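Fillby Skistgate 1037 Food Dehydrator
Owner's Guide, Section 6: Your First Batch of Fruit Leather

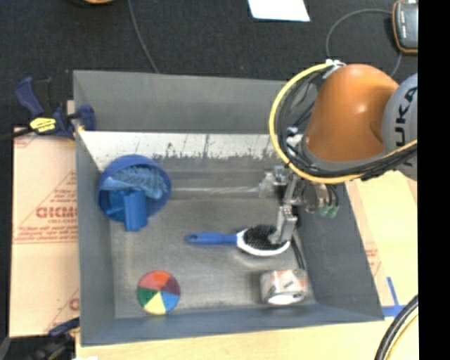 Fig. 6. Round blue container at the rear left of the grey bin.

Fruit leather is the best first thing to make in your Skistgate. It's cheap, the kitchen smells fantastic all afternoon, and kids will eat it faster than you can roll it! Once you've got the hang of a plain sheet you can start playing with swirls, coconut, a bit of chilli, whatever takes your fancy.

Please read Section 2 (Placement and Power) and Section 4 (Trays and Liners) before you start. If the dehydrator is brand new, run it empty for an hour first as set out in Section 3.

What you'll need

Ripe fruit, enough for four cups of purée
Lemon juice, two tablespoons
Honey or sugar, if the fruit is tart
A blender or stick blender
An offset spatula or the back of a big spoon
Solid liners, one for each tray you plan to use
Baking paper for rolling

Four cups of purée fills two liners nicely. Overripe fruit is brilliant for this (those soft strawberries at the back of the fridge are begging for it), but cut away anything mouldy or fermented and throw it out.

Preparing the fruit

1. Wash the fruit well and let it drain. Hull strawberries, stone apricots and plums, peel mangoes and kiwifruit. Apples and pears can keep their skins if your blender is a strong one.

2. Chop everything into rough chunks. If you're using apples, pears or quinces, simmer them in a covered saucepan with a splash of water until a fork goes straight through, then let them cool.

3. Blend until completely smooth. Keep going a bit longer than you think you need to! Lumps dry slower than the purée around them and leave sticky patches.

4. Stir in the lemon juice. It keeps the colour bright and gives the leather a lovely tang.

5. Taste it. The flavour gets much stronger as the water goes, so hold back on the sweetener. For rhubarb or sour plums, start with 100 g of sugar to four cups of purée and go up from there only if your face still puckers.

Note: Raspberry and blackberry seeds are harmless but gritty. Push the purée through a sieve if they bother you.

Note: Very watery fruit such as watermelon doesn't set well by itself. Blend it half and half with apple or banana and it behaves beautifully.

Loading the trays

6. Take the trays out of the dehydrator and set them on a flat bench. Place a solid liner in each tray with the raised lip facing up. The centre hole in the liner must line up with the centre hole in the tray, otherwise air can't move through the stack.

7. Wipe each liner with the barest film of neutral oil on a bit of paper towel. Skip this and you'll be chiselling mango off the plastic.

8. Pour the purée in a ring, halfway between the centre hole and the outer edge, then coax it outwards and inwards with the spatula. Aim for a layer 3 mm deep in the middle and slightly thicker near the edges, which dry first.

9. Pick up the tray with both hands and give it a gentle shake from side to side to level the surface. A little tap on the bench gets rid of air bubbles.

10. Slide the trays back onto the base. Put any empty trays on top of the full ones and fit the lid.

Caution: Don't let purée run over the lip and into the centre hole. If it drips onto the fan guard, switch off at the wall, unplug, and clean the guard with a damp cloth as described in Section 9. Never rinse the base under the tap or put it in the sink.

Drying

11. Plug in and press POWER. The display shows the last temperature used.

12. Press TEMP and use the arrows to select 62 °C. This suits every fruit in this section.

13. Press TIME and set 6 hours. Press START. You'll hear the fan come up to speed and then settle to a steady hum.

14. At the halfway mark, press PAUSE, swap the top and bottom trays, and turn each one a quarter turn. Press START again. The timer picks up where it left off.

15. When the timer beeps, test the leather. Press a clean finger into the centre of each sheet. It's ready when the surface is tacky but leaves no dent and no wet smear. If the middle is still soft, add an hour and test again.

Note: Drying times wander all over the place depending on the fruit, the thickness and the weather. On a muggy summer day you may need a couple of extra hours. In a dry, heated kitchen in winter it could be done early, so have a peek before the timer goes.

Caution: The lid and upper trays get hot. Use oven mitts when swapping trays during a cycle, and keep the cord well away from the edge of the bench where little hands can reach it.

Caution: Leave a clear gap on all sides of the unit while it's running. Don't cover the vents with tea towels, and don't stand anything on the lid.

Rolling and cutting

16. Press POWER to switch off, unplug, and let the trays cool until you can handle them comfortably. Warm leather stretches and tears.

17. Loosen one edge with the spatula and peel the sheet slowly towards you. It should come away in one glorious, stained-glass piece. Hold it up to the window, you've earned it!

18. Lay the sheet on baking paper and trim the paper to match. Cut through the ring once so it opens out, then roll it up, paper and all.

19. Snip the roll into short lengths with clean kitchen scissors.

Storage

Keep rolls in an airtight jar in a cool, dark cupboard and eat them within a month. They'll last longer in the fridge, and longer again in the freezer. Check the jar the day after you fill it. If there's any moisture on the inside of the glass, the leather goes back in the dehydrator for another hour. Throw out any roll that smells yeasty or shows mould.

Flavours to try next

Strawberry and banana. The classic. Three parts strawberry, one part banana, no sugar needed.

Apricot and cardamom. A quarter teaspoon of ground cardamom to four cups of purée. Gorgeous with a cheese board.

Apple pie. Stewed apple, cinnamon, a pinch of nutmeg, and a scattering of fine oats over the top once it's spread.

Mango, lime and chilli. Swap the lemon juice for lime and dust with mild chilli powder halfway through drying, when you swap the trays.

Probert swirl. Named after the Probert liner it was first made on. Spread a sheet of plain apple, dribble blackberry purée over it in lines, and drag a skewer across. Looks like marbled paper and takes no extra time at all.

If something's not quite right

Cracked or brittle sheet: spread too thin or dried too long. Break it up and stir it through muesli. It's delicious.

Sticky in the middle, crisp at the edges: the layer was thicker in the centre. Trim the edges, return the centre to the tray and give it another hour.

Brown colour: usually banana, apple or pear without enough lemon juice. Still fine to eat.

Leather stuck to the liner: put the liner in the freezer for ten minutes, then flex it gently.

Display shows E2: the vents are blocked or the trays aren't seated. Switch off, unplug, restack, and try again. If the code comes back, see Section 10.

The Grarnel mesh inserts supplied in the box are for herbs and sliced vegetables. Don't pour purée onto them.

Section text and recipes by Ynyr Wogan. Revised Sunday, April 4, 2021.

Next: Section 7, Jerky and Dried Meats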